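Search this guide
Enter keyword
Go

Setting up the Kuvside training collar unit for a new dog

Section 3: Pairing, fitting and first session

Read this before you charge anything. The box says the Kuvside is ready in minutes. It may be, if you skip the steps that matter, and then you'll be back in the office asking why your kelpie ignores the recall tone. The unit makes a sound and a light buzz. It does not train a dog, whatever the leaflet claims. 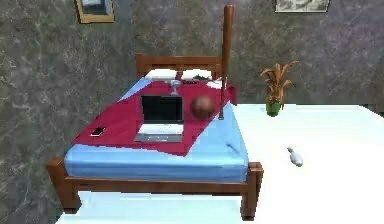
Wonimska Dog Training Club, Equipment Loans

Before you start

1. Check that your loan kit has the collar unit, the handset, the charging lead and the spare strap. Sign for what you have, and leave the rest of the sheet blank.

2. Charge both parts until the lights go green. The maker's chart shows a full charge in 50 minutes. Arlo Mercado has never got one under two hours, so plan on two.

3. Leave the app alone for now. It wants your location, your email and your dog's birthday, and the handset works without any of them.

Pairing

4. Hold the side button on the collar unit for 3 seconds, then let go. The light should blink blue.

5. Press PAIR on the handset within 15 seconds. If you miss it, switch both off and go back to step 4.

6. Test the tone with the collar in your hand. Set the volume to 1. The factory setting is 5, which is far too loud for a dog's neck, and I would like to meet whoever chose it.

Note: Handsets marked Tillman are the older model. They have no PAIR button. Press both arrows together.

Caution: Do not use the buzz setting on a club dog. The maker calls it "motivating". We have seen no evidence of that and the club does not teach it.

Fitting

7. Fit the strap high on the neck, with room for two fingers underneath.
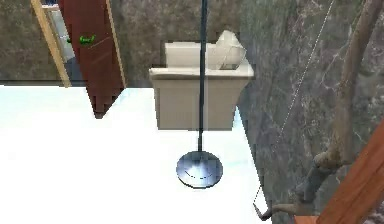

8. Let the dog wear it switched off for 25 minutes a day, for 3 days. The quick-start card leaves this out. Dogs that get the collar and the tone on the same day tend to blame one for the other.

9. Take it off for meals, crate time and overnight. Check the skin each time. If you find redness, stop and bring the kit back.

First session

10. Work indoors or in a fenced yard, on a long line. The advertised range is generous. Ours drops out behind the equipment shed, so don't count on it as a safety device.

11. Sound the tone once, then feed. Repeat until the dog looks for you when it hears it. Don't add a recall word yet.

12. Stop while the dog is still keen. If it freezes, scratches at the strap or walks away, switch off and go back to step 8.

Caution: The Wullier clip-on strap is sold as compatible. It fits, but two of ours have let go under a steady pull. Use the strap supplied.

Returning the kit

Wipe the strap with a damp cloth, no detergent. Switch off both parts and hand them to Wendell Alcantara at the loans desk. If the kit didn't help, write that on the sheet too. We get plenty of notes saying it's marvellous, mostly from people who had it for one night.

Last revised 8/24/26

Related pages
Section 2: What the loan deposit covers
Section 4: Adding a recall word
Whistle or tone? Notes from the April trial
Long lines: lengths, clips and rope burn
Report a faulty handset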